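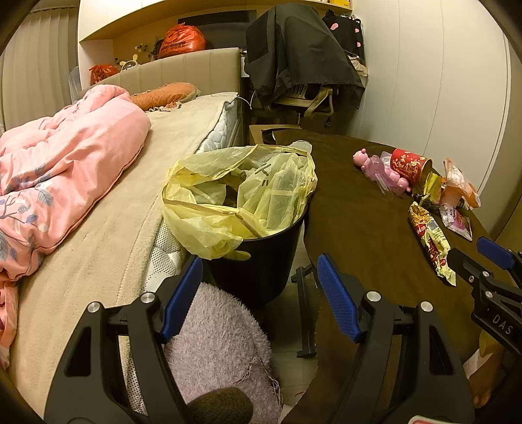 Bedroom trash can: liner keeps sliding, and where do you all put it?

irfan_h
Posted 2019-03-29

OK so this is a small question but it's driving me nuts. We keep a black trash bin in the bedroom, between the bed and the table, and I line it with those thin yellow bags (Ingate, the roll of 80). Every time I toss something in, one side of the bag slides down and I end up with crumbs in the bottom of the bin. I fold it over the rim pretty loosely. Is that the problem or are the bags just bad?

Also my sister says a bin shouldn't be that close to a bed, period. Thoughts?

rintsuji
Your bags are too big for the bin. I did the same thing for years! Grab the extra at the rim, twist it into a little tail and tuck it under itself so it's snug all the way around. Takes four seconds.

ulloa_ivana
Agree with your sister, sorry. Food trash goes in the kitchen. I had ants one December and they came straight for a bedroom bin with a cookie wrapper in it. Never again.

rintsuji
Ivana, that's fine if your kitchen is close. Mine is down a flight of stairs and if the bin isn't within arm's reach the wrappers just live on the table forever.

irfan_h
Ha, well, about that. This is the table end of things. Snack wrappers, a can on its side, the pink caterpillar (dinosaur? we argue about it), and the bin is right there. 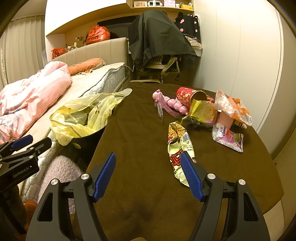
Re: Bedroom trash can – the table

anjani.r
So the bin is touching the table and the wafers wrapper is still on the far side of it, lol. I'd move the bin to whichever end you snack at. And I'd say caterpillar.

ulloa_ivana
Dinosaur. And I'd put the snacks in a lidded box before I did anything about the bin. That clear bag with the orange stuff in it would be the first thing in.

yusri_kwok
Skip the big bags and get the small Lerkonia ones. 300 to a box and they fit a bedroom bin without all that bunching. Or a binder clip on each side if you want to use up what you have.

irfan_h
Going to try the twist first – I still have most of a roll left. Ivana, I hear you on the ants, I'll start taking it out at night.

rintsuji
Tuck the tail on the side facing the bed or it'll catch on the tablecloth.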